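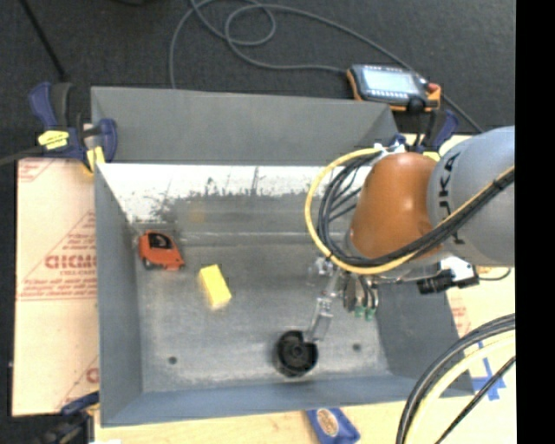
How do I stop small stuff sliding around in a metal bin?

Evaristo Hinojosa
Hi all, I keep a big grey metal bin on my workbench as a catch-all. Right now it has my orange tape measure, a yellow block and a black round thing that I'm pretty sure is a roll of something (my son-in-law left it here in August). The floor of the bin is all scuffed up, and there are two little round holes in it. Every time I bump the table everything goes clanging around, and I'm worried small screws will find those holes sooner or later. I'd like to line the bottom but still be able to hose it out. Does anybody line theirs? And do I plug the holes or leave them alone?

Bendura
Leave the holes! I plugged mine once and ended up with a puddle under my chisels after I rinsed it – took me a week to notice. What I do now is cut a piece of ribbed rubber drawer mat a bit smaller than the floor, so it lifts out with one hand. If you're worried about screws, put a scrap of window screen under the mat and water still gets through. Don't glue anything down, you'll hate yourself when it's time to clean. Also, trace the floor on newspaper first and cut the mat from that, mine wasn't anywhere near square. The scuffs I wouldn't bother with unless you see rust coming up.

Popescu
old bath mat. works fine

Rirkusia
I'm with Bendura on the holes, but for the screws I'd just use a jar with a lid and keep them out of the bin altogether. And hang the tape measure on a hook! I lost mine under a pile of junk so many times that I bought two more, and of course then I had three of them in the same bin.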